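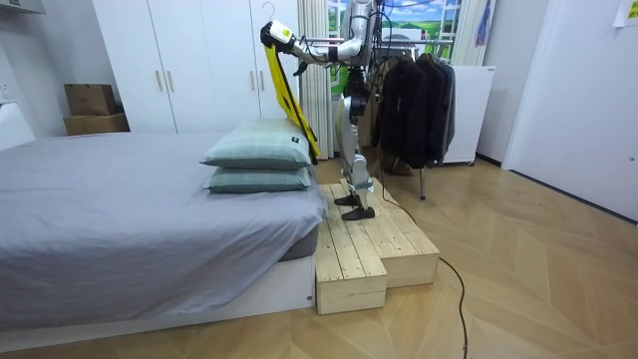

Bedroom setup, hanger task, yellow garment in the gripper.

From: Iveta Štefanec
To: Wibisono robotics club list
Date: 16/12/2024
Subject: Re: [wibisono] Hanger task, what is left before the demo

Hi all,

Replies to Bayu's message are in between his paragraphs. I cut the part about the room booking because Aiman already answered it.

Bayu Govindasamy wrote:

> I went through the logs for the hanger task. We have 131 episodes
> saved since September. The plan we agreed on was 300. Do we still
> want 300, or do we train on what we have and see?

Train on what we have. I would like one run finished before the break so that we know whether the labels are any good. If they are bad, I would sooner find out at 131 than at 300. Prasetyo has the Gulum machine reserved for us overnight and can start the job as soon as you copy the files over. Please leave out the first batch from September. The wrist camera settings were different then and I don't want to mix them.

> The arm stalls on the way up in some of the episodes. I think it is
> the shoulder limit again. Should I throw those out?

Keep them but tag them. Ikhsan changed the shoulder limit in the config last week and it has not stalled for me, but I only did seven episodes with the new value. If you see it again, write down which garment was on the hanger. I had the yellow one with the dark trim on for all of mine. It hangs long and narrow and gets close to the pillows at the end of the bed, so for that one start with the arm higher than you would for the jackets.

> Can we use plastic hangers instead? The wire ones turn in the
> gripper.

I would stay with wire. The rules for Grudus say "standard wire hanger" and we will be given theirs on the day, so practicing on plastic doesn't help us. Prasetyo tried rubber tape on the inside of the fingers and says the hanger turns less. He will bring the rest of the roll. When you put new tape on, clean the old glue off first, otherwise the fingers don't close all the way and the force reading is wrong.

> Where should the robot stand? In the older episodes it is on the
> floor and in the newer ones it is on the steps.

On the platform, upper tier, turned toward the bed. The floor episodes should go in a separate folder. The feet do not have to be level with each other, and it is fine if one is a bit forward, but keep the front foot clear of the edge. I would like someone to put pencil marks on the planks so we stop arguing about where the feet go. Aiman, you built the thing, so tell us if you mind pencil on it.

> Last question, who is writing the report? The Kotitby people want
> 1,000 words and I have only done the hardware part.

I will write the task section. Ikhsan said he would do training and results, but he can't start until there are results, so please send him the log summary along with the files. Bayu, your hardware part is fine. Two small fixes: the height of the lower step is missing, and you call it the "stand" on the first page and the "platform" after that. Use "platform" everywhere.

Some things Bayu didn't ask about:

The power cable comes out behind the platform and runs across the floor. Walk around it. We lost an episode when it was pulled out and the robot had to be brought up again from the start, and that takes a long time. If anyone has a flat cable cover at home, bring it.

Leave the three dark jackets on the rack when you finish. They are the second half of the task and the rack position is saved in the config. If you have to move the rack, put a line in the log.

The curtains make a difference to the overhead view when the sun is out. I don't have a fix for this. For now, write "bright" or "dull" in the notes column for each session and Ikhsan can check later if it matters.

I can be in the room after class most days until the break. If you want to run the arm and you have not done it before, come when Prasetyo or I are there. One person drives and the other one holds the stop button.

Bayu, write to me when the copy is done.

Iveta

--
Wibisono robotics club
To leave this list, send a message with "unsubscribe" in the subject line.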